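Where Do Things Go? Sorting Out the Model Shop Corner
Final report, Studio Practice 2
Group: Albertina Sampaio, Zane Ramanauskas, Roxana Ríos
Advisor: Katherine Ospina

How we picked this

Our assignment was to find a small space that annoys people and learn something from it. We had a whole list of ideas (bike parking, the printer line, that one elevator) but we kept coming back to the corner by the curved brick wall, where everybody drops their stuff on the way in. Zane had lost a scarf there twice. So that was our topic!

What we did

First we watched. Roxana and I took turns sitting nearby with a notebook from lunch until the shop closed, and every time somebody put something down we wrote down what it was and where it went. We ended up with 269 entries, which is way more than I expected from one corner. Coats and bags were the biggest group, then cables, then paper and project leftovers.

After that we interviewed 20 people, mostly second-years, plus Ansel Kapoor from the Gastero group, who share the shelves with us. We asked them to tell us where they would look for a phone charger, a roll of paper and somebody else's jacket. The jacket was easy – everyone said the coat rack. The charger got a different answer almost every time.

What we found

The rack does its job pretty well. It's tall, it has plenty of arms, and you can see it from the door. Its problem is the foot. People lean things against it or let them slide down, and then the floor there turns into a second shelf.

The shelving is a harder case. Nothing on it has a fixed place, so a cable ends up next to a folder and the folder ends up next to a plant. 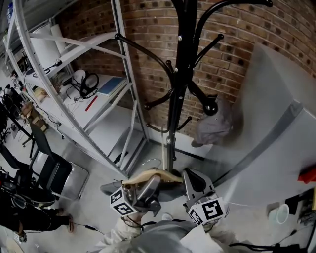 Photo: Skevard student archive

The white shelves on the left are the ones we mapped. You get tall white rolls up top, a coil of black cable lower down with something blue and flat on the same shelf, and small cardboard boxes down near the floor. There's a wire loop on the floor by the rack too, and floor items like that got their own column in our notes.

What we'd change

Our proposal is cheap. One shelf for cables only, one for paper, labels on the uprights, and a shallow tray for small stuff so it stays off the concrete. Katherine asked if we'd thought about moving the shelves to another wall. We had, but the curve makes measuring a pain and we ran out of time in May.

If another group picks this up, please do the interviews before the watching. We did it backwards and missed some good questions.

Albertina Sampaio, for the group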